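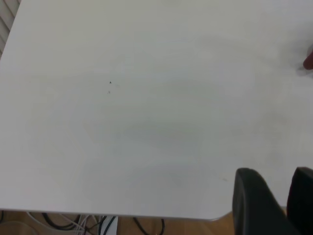

Arnar control software moves to version 3 with new motion planner

31/03/2019

The Barker Institute has released version 3 of Arnar, its control and planning software for robot arms that work at tables and benches. The release is available to all partner laboratories and replaces the version issued in December.

The main change is in the way the software decides where an arm may go. Earlier versions worked out a full path before the arm started to move and then followed it to the end. Version 3 checks the path again while the arm is moving and can change the remaining part of it when the wrist camera reports something that was missing from the first view. The arm slows down during the change but does not have to return to its starting position.

"Our users asked for fewer stops," said Sem Hoekstra, who leads the planning group at the institute. "In the old version, a small error in the map of the table was enough to end a run. The operator then had to clear the fault, send the arm home and begin again."

The new planner was tested at the institute's Pundham site over 561 runs. The test set included full tables, tables with a single object near the rim, and surfaces with nothing to pick up. Plain white tabletops received special attention, as they offer the camera very few points to follow and soft changes in light can be read as objects. The perception module now compares several views taken from different heights before it adds anything to the map.

Work was also done on table edges. When the fingers of a gripper hang over the near edge, the camera sees both the tabletop and the floor, and the earlier software sometimes treated the two as one surface. Version 3 estimates the height of each area separately. Rounded corners, which had to be entered by hand until now, are found by the software during the opening sweep.

Marloes Wuyts, who is responsible for perception, said that the group had chosen to keep the checks simple. "A laboratory should be able to read the log and understand why the arm moved as it did. Each change of path is written down together with the view that caused it."

The log viewer, named Mulder, is included in the release. It plays back a run of up to 2000 planning steps and shows the planned path, the path taken and the camera view next to one another. Users may add notes to a step and send the file to the support desk.

Laboratories that use their own gripper models will need to convert the model files before they install the update. A conversion tool is supplied. Settings for speed and force limits are carried over without change, but the institute asks operators to check them before the first run — in particular where limits were set separately for each joint.

Version 2 will receive corrections until December. Requests for help with the update may be sent to the Arnar support desk at Pundham.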